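Hafstein No. 41 Card Scraper Set: A Review 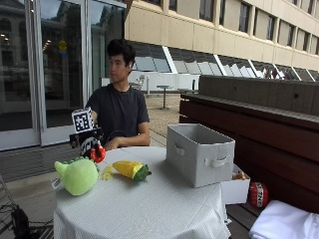
I have been sanding tabletops for years, mostly because I own a sander and feel I should get my money's worth. Then Ditte Bach, who shares my shop on weekends, told me that my oak bench looked like it had been buffed with gravel. So I ordered the Hafstein set: three cards, one small burnisher, and a leather sleeve that smells like a shoe store.

The cards come dull. The leaflet calls them "ready for preparation," and I admire the nerve. I filed the edges square, went over them on a 250 stone and then a 1000, and turned the hook with the burnisher. My first hook made dust. My second made a slightly finer dust. The third gave me real shavings, and I was unbearable for the rest of the evening.

The rectangular card is the keeper. It's stiff enough for oak and took out the tearout around a knot where my plane had given up. The gooseneck is fine if you make chair seats, which I don't. The thin one gets hot fast, so tape your thumbs.

The burnisher is my one real gripe. The handle is about as thick as a pencil, and mine came loose in September. A drop of epoxy fixed it.

Four stars. I'd buy the rectangular card again and get a fatter burnisher from Emetti.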